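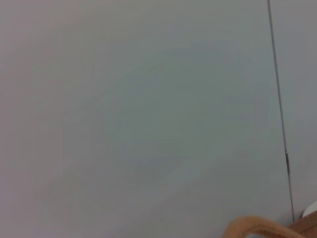
Wrist view, gray panels with the bag handle in the corner.

Grasiment Wrist Camera Kit, 2 out of 5

I paid 880 for this and expected it to find a bag handle. Up close against plain gray panels it goes soft, and the software still reports a good grip. Mine closed on air 9 times in 60 tries, then carried on to the drop point with no error. Worse, the stop button in the app took 4 seconds to do anything. I've wired in a real one.

Rumico support (Lama Chamoun, polite enough) blamed my lighting and sent new firmware in April. Same fault – it just beeps now. Mounting bracket is solid and the cable is long enough. I would not run it near kids until they fix the stop.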